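Tallwood Wildlife Sanctuary
Frequently Asked Questions: Animal Welfare and Visitor Conduct

May visitors touch or handle the animals?
No. Direct contact with any resident animal is prohibited, including contact through fencing. The rule applies equally to sponsors, guests of staff and members of the press.

How do I report a concern about the treatment of an animal?
Concerns may be given to any member of staff or sent in writing to the Welfare Office. Please state the enclosure number and the time of the incident. A written reply is issued within 16 days.

What happens to a keeper who is the subject of a complaint?
The keeper is moved to duties without animal contact until the review is complete. Reviews are led by Evaristo Melis, Head of Welfare. Serious matters are referred to the licensing authority.

Can I film during my visit?
Personal filming is permitted from public paths. Commercial filming requires a permit, and the fee is $400 per day. Footage showing staff inside an enclosure may not be published without written consent.

Are the cubs raised by hand?
Only when the mother cannot feed them. Tilik and Bronov were bottle-fed for 49 days and then returned to the group.

May I bring my own food?
Yes. Food may be eaten in the picnic area next to the Castillo Gate. Feeding the animals is prohibited and will result in removal from the grounds.

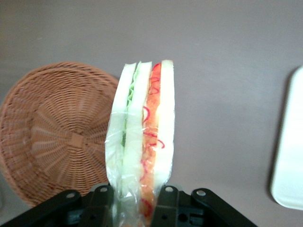 Senthil Shenoy: Does the 16-day limit also apply to concerns sent in by people who only saw a video online? I wrote in January and have not yet received an answer.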